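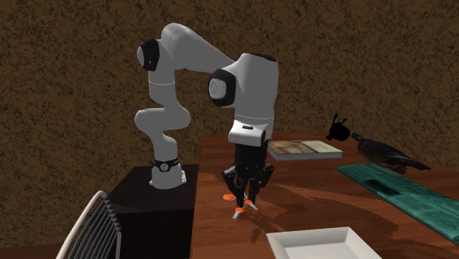
9 min read

4. Findings: keys, and the things that travel with them

We come now to the part of the study we most looked forward to writing. The earlier sections set out how 60 households in Demgate and Larkgate kept a diary of small losses for five weeks, noting every time something went missing at home, what it was, who looked for it, and where it turned up. The diaries hold 4,000 entries between them. Keys take up more room in them than glasses, phones, or remote controls, and the entries about keys are also the longest and the best to read.

4.1 What counts as a set of keys

Our coding guide began with a single category called "keys," and it lasted one afternoon. Diary keepers make far finer distinctions than we had. They write of the big keys, the dog keys, Mum's keys, the keys with the thing on. A set is named by whatever hangs from it much more often than by the doors it opens, and the name sticks even after the hanging object has gone. One Larkgate family still has "the fish," a pair of shed keys whose wooden fish fell off before the youngest child was born. She uses the name too, and as far as we can tell she has never asked about it.

We ended up coding each set twice, once for its job and once for its name. Arsalan Yousafzai did the first pass and Imelda Ocampo the second, working from the same transcripts without seeing each other's sheets. They disagreed mostly over spare sets. Is a spare that has been carried daily for a year still a spare? The households were split on this as well, sometimes between two people in one kitchen, and we let the diary keeper's own word stand.

Spares deserve a paper to themselves. They are lent, hidden, promised to neighbors, and then quietly taken back into daily use when the main set is lost. When the main set comes home, the two often swap roles for good. We called this rotation in our notes and found it in both neighborhoods, with no difference we would want to lean on.

4.2 Attachments as addresses

The literature on household objects tends to treat a keyring ornament as decoration or as a keepsake. Both readings are fair, and our diaries have plenty of souvenirs and school-fair beadwork. What struck us is how much searching work the attachments do. People describe looking for a color or listening for a sound. They feel around in the bottom of a bag for something round. Very few entries mention looking for a key as such, with its teeth and its stamped head.

Color is the cue mentioned first in most search stories, and orange has devoted supporters. "I look for orange and ignore the rest," wrote one woman in Demgate, who keeps her keys in a bowl with batteries, coins, and a tape measure. Others rely on bulk. A clip or an extra ring lengthens the whole assembly, and several diary keepers say they added one on purpose after a bad week. We love these small repairs to daily life! They are cheap and rarely discussed with anyone, and the people who make them seem a little surprised to be asked.

There is a limit, and our diary keepers know it. A set can grow until it is too heavy for a pocket, at which point it gets left on a surface, and left sets are the ones that go missing. One man in Larkgate stripped his down to two keys in the third week and put everything else back in the fifth. His entries from the weeks between are the funniest in the collection, and we quote them at length in the appendix.

Figure 1 shows the sort of grouping we mean by an extended attachment, with a colored disc, a clip, and a short run of rings. Our coders recorded the parts separately. The disc was entered under color and shape, the clip under fastening, and the rings under length.

Figure 1. Round orange token with a light-gray rim, a gray metal clip, and three linked gray rings (computer rendering).

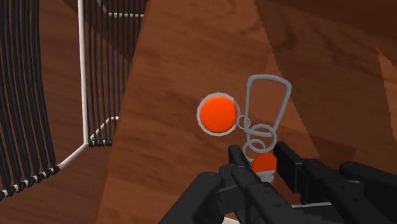

4.3 Landing places

Every household could name the place where keys are supposed to live. Hooks and bowls lead the list, followed by a drawer near the front door. Far fewer used that place on a given day, and the gap between the stated home and the real one is where the diaries get interesting.

We took up a term from Fergus Laing, who calls the real one the landing place - the first flat surface a person meets with full hands. Laing used it for mail. It carries over to keys beautifully. In Demgate, where most of the homes in our sample open straight into the kitchen, keys land beside the kettle or on the table. In Larkgate the older houses have a narrow hall, and keys land on the stairs, usually on the fourth or fifth step, at about hand height for someone bending to take off a shoe.

Landing places move with the seasons, or so we suspect. Our diary period ended as the weather turned, and the last entries already show keys staying in coat pockets overnight. A coat is a poor landing place, given that it walks out of the house on somebody else. Crisanto Mercado is running a shorter diary with 4 of the same households in November, and his early pages are full of coats.

4.4 Who looks

Searching is shared much more evenly than tidying. In nearly every multi-person household the diaries show at least one other person joining in, often before being asked. Children are keen searchers and get a lot of credit for it. They check low places adults skip, and they are willing to look twice where an adult has already looked.

The searches also produce talk. People retrace an evening aloud ("you had them when the parcel came") and correct one another's memory of it. Valdemar Vídalín has suggested in comments on our draft that this retelling matters as much as the finding, and we think he has a point, though our diaries were written afterward by one person and can only hint at what was said. A study with recorded speech would settle it, and the Evangelista group has the right material for one.

Two entries record a search that went on after the keys had been found. In both, something better had come to light under the sofa, and the family kept going to see what else was there.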